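2024-03-12

# Regional Festivals Should Publish Their Selection Terms

The Ziltholm Film Festival will open its tenth edition in May, and its organizers have again declined to say how the competition titles were chosen. They are within their rights. A privately run festival owes the public no account of its taste. It does, however, owe something to the filmmakers who pay to be considered, and this year the festival received 3,924 submissions, each accompanied by a fee.

The program lists six features in competition. Four of them come from companies that have shown work at Ziltholm before, among them Broson and Zervas. Returning directors are often the strongest candidates, and audiences enjoy following a career from one year to the next. The difficulty lies in the wording of the call for entries, which invites "all filmmakers on equal terms" and makes no mention of invited titles. If places are held for invited work, the call should say how many.

Larger festivals can afford a certain vagueness. Their prestige is settled, and a producer who enters knows the odds are long. A regional festival depends on goodwill. Its entrants are frequently first-time directors who have paid for their own sound mix and who will travel by bus to a screening if they are accepted. They are entitled to know whether a film will be watched to the end, by how many people, and whether a written response can be expected.

Amumance, the company that manages entries for Ziltholm, already asks its screeners to complete a form for every title. Releasing a short version of that form to the entrant would require little new work. The festival could also publish, after the awards, the number of films taken from open submission in each section.

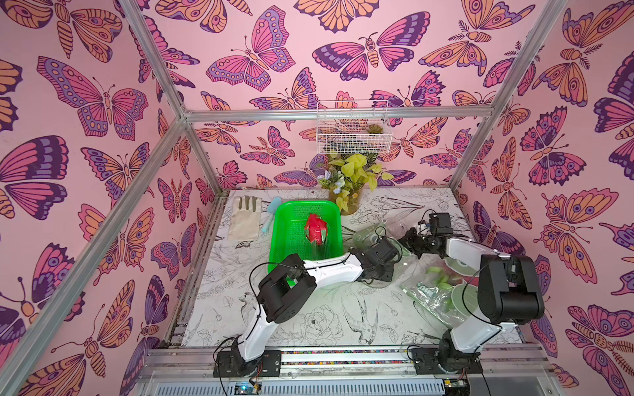
Aliki Michailidis has written to this publication that disclosure would do more harm than good, arguing that screeners would soften their judgments if they knew directors would read them, and that programmers need the freedom to build a balanced week without defending each title. The objection deserves weight. Candid notes are useful, and they should remain internal. A brief statement of how far a film advanced would reveal no individual opinion.

The festival's board meets again before the May opening. It should adopt revised terms in time for the next call for entries, and state in them what the fee buys.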